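Caring for Benchtops and Work Surfaces

Household Advice Sheet, revised September
Prepared by Mehwish Memon and Kuo-hua Mak, Diltilau Home Advisory Service

Residents should identify the material of a benchtop before applying any product to it. Where the original paperwork has been lost, the builder or property manager can usually confirm what was installed. Products sold for one surface may permanently mark another.

Daily cleaning

Remove crumbs and grit with a dry cloth first. Grit dragged about under a wet sponge is the most common source of fine scratching on polished finishes. Wipe with warm water and a few drops of mild dishwashing liquid, rinse with a clean cloth, and dry. Surfaces left to air-dry in hard water districts will develop a pale film, which is most noticeable on dark colours.

Cloths should be changed daily and washed on a hot cycle. Sponges are best kept for pots and sinks.

Natural stone

Marble, limestone and travertine are damaged by acid. Vinegar, lemon juice, wine and many bathroom sprays will etch the polish within minutes, and no amount of cleaning will restore it. Spills of this kind should be blotted, not wiped, and the area rinsed with plain water.

Granite and slate are more tolerant but may still require sealing. To test a sealed surface, place a teaspoon of water on it and leave it for 5 minutes. If the stone darkens underneath, the sealer has worn and should be renewed. Oil stains may be drawn out with a paste of bicarbonate of soda and water, covered with plastic wrap and left overnight. More than one application may be needed.

Laminate

Laminate should not be cleaned with scouring powder or steel wool. Ink and food dye generally respond to a little methylated spirits on a white cloth – test a hidden corner beforehand and keep the room well aired. Water must be kept away from joins and the edge around the sink. Swollen board cannot be repaired.

Timber

Oiled timber requires a fresh coat whenever water ceases to bead on it. Sand lightly along the grain, remove all dust, and apply a thin layer of food-safe oil. Excess oil should be wiped off before it becomes sticky. Oily rags can catch fire without a flame and must be laid flat outdoors to dry before they are put in the bin.

Choosing a dark colour

Dark grey surfaces hide tea and coffee marks but show flour, dust and fingerprints readily. Before ordering, Pin-yu Su of our Brivau office recommends bringing home the largest sample available and viewing it in the morning and again at 8 p.m. under the kitchen lights. Place something brightly coloured on the sample, as strong colours stand out sharply against grey and may alter how the shade is perceived.

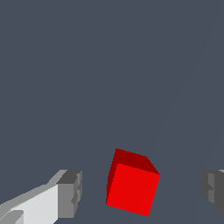

Heat and knives

Trivets should be used on every surface, including those sold as heat-resistant. Slow cookers and electric frypans are best stood on a board, as steady warmth over several hours can discolour resin-based materials. Cutting should be done on a board in all cases.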